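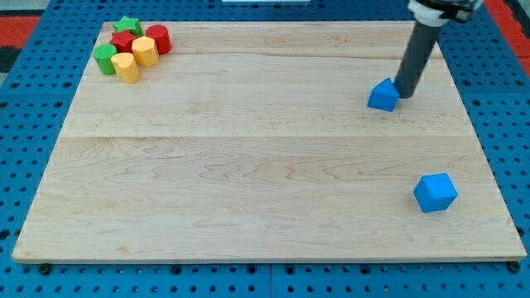 Preparing Rehearsal Tracks for a Large Choir

Applies to: amateur and semi-professional choirs of 40 singers or more, four to eight parts, mixed reading ability.

A rehearsal track is a recording in which one voice part is louder than the rest. Singers use it at home to learn notes and entries. The method below produces one track per part for each piece, plus a balanced track and a click-only track. It assumes you have a notation file. If you only have a paper score, see "Working from paper" near the end.

What you need

A notation program that can export each staff as a separate audio file. The menu names used here are from Niltix; other programs have the same functions under other names.
An audio editor with at least 9 tracks.
Headphones. Laptop speakers do not reproduce the low bass line well enough to check it.
The edition the choir will sing from, with the conductor's markings.
Written permission from the publisher if the work is under copyright. Owning printed copies does not normally include the right to make recordings of the parts.

Step 1. Fix the edition

Confirm the publisher and edition number before entering or importing anything. Two editions of the same motet may differ in key, bar numbering and text underlay. The Boersma edition, for instance, numbers the pickup as bar 1, so every number after that is one higher than in editions that leave the pickup unnumbered. Set the bar numbers in the file to match the printed copies.

Step 2. Clean the notation file

Open the file and check the following against the print:

Key and time signatures at every change.
Ties over barlines. Imported files often turn these into repeated notes.
Tenor clef octave. If the tenor sounds an octave high on playback, the clef is missing its 8.
Repeats and first and second endings. Write them out in full. A singer following along should never have to guess whether the track will jump back.
Fermatas. Most programs ignore them or apply a fixed length. Replace each with a tempo change.

Save this version under a new name. Do not work on the original file.

Step 3. Build the tempo map

Ask the conductor for tempos in beats per minute at each section. Enter them as hidden tempo marks. For a ritardando, enter a mark on every beat of the slowing bar, dropping by equal amounts. The built-in curve in Niltix slows too late and then too much.

Make a second copy of the file at 80 percent of the final tempo. Singers will use it for the first few weeks. Do not make it by stretching the finished audio, as this blurs the consonants if you later add sung or spoken text. Export it from notation.

Step 4. Assign sounds

Use the same instrument for all parts. Piano is the safest choice because the start of each note is clear. The drawback is that long notes fade, so singers tend to release them early. For slow, sustained pieces, use a clarinet or a plain organ stop. Avoid the sampled "choir" sound. Its attack is slow and the pitch wavers, and both faults will be copied.

Turn off reverb. Turn off any "human playback" setting that varies timing.

Step 5. Export the stems

Export one file per staff, all starting at bar 1 and all the same length. If a part rests for the first 30 bars, its file should contain 30 bars of silence. Files trimmed at the front will not line up in the editor.

If the sopranos or altos divide, put the divided notes on separate staves before exporting, even if the split lasts only a few bars. Export the click as its own file.

File format: uncompressed WAV at this stage. Convert to MP3 only at the end.

Step 6. Set the balance

Load all stems into the audio editor, one per track. Then, for each part:

1. Set the featured part to 0 dB.
2. Set all other parts to -12 dB.
3. Set the click to -18 dB.
4. Pan the featured part fully left and everything else fully right.

The panning lets a singer drop the left earpiece and test the part against the others. Some devices play in mono, so check that the featured line is still clear when both channels are summed. If it is not, lower the other parts to -15 dB.

For the balanced track, set every part to the same level and center them all.

Step 7. Add the count-in and starting note

Before bar 1, insert the starting pitch of the featured part, held for four beats, then one full bar of click. In a piece with a pickup, the click bar must be followed by the part-bar of click that leads into the pickup. Errors here are common, so listen to the start of every file.

For unaccompanied pieces, also give the full chord from the bottom up before the single pitch.

Step 8. Name and export

Use a fixed pattern with no spaces:

title_part_tempo_version

Example: flalness_alto2_slow_v1

Spell the part out. "A2" has been read as both second alto and the second audition piece. Raise the version number each time a file changes, and remove the old one from the download page on the same day.

Export as MP3 at 160 kbps. At this rate a four-minute piece comes to slightly under 5 MB. A full set for a concert program can pass 600 MB, so offer the files by part - one folder for each - and not as a single archive.

Working from paper

Scanning software handles clean engraved scores fairly well and handwritten ones badly. Scan in grayscale at 300 dpi or higher with the page flat. Correct each page before scanning the next. Lyrics usually need retyping. For a piece of under 60 bars, entering the notes by hand with a MIDI keyboard is often faster.

Common faults

Parts drift apart toward the end: the stems were exported at different sample rates. Re-export all of them at 48 kHz.

Click is late by a fixed amount: the program added silence to the start of the click file. Zoom in, measure the gap and trim it. At 48 kHz a gap of 480 samples equals 10 ms.

Featured part distorts: several tracks peak together. Lower the master by 3 dB and leave the part levels alone.

Bass cannot be heard on phones: duplicate the bass stem one octave higher at -20 dB. Label the file so that singers know the upper notes are only a guide.

Storage

Keep the notation file, the tempo list and the WAV stems for each piece. The MP3 files can be made again from these. The Nasano folder template stores all three under the library catalog number, starting from 1000, so that a piece brought back in a later season can be found without its title.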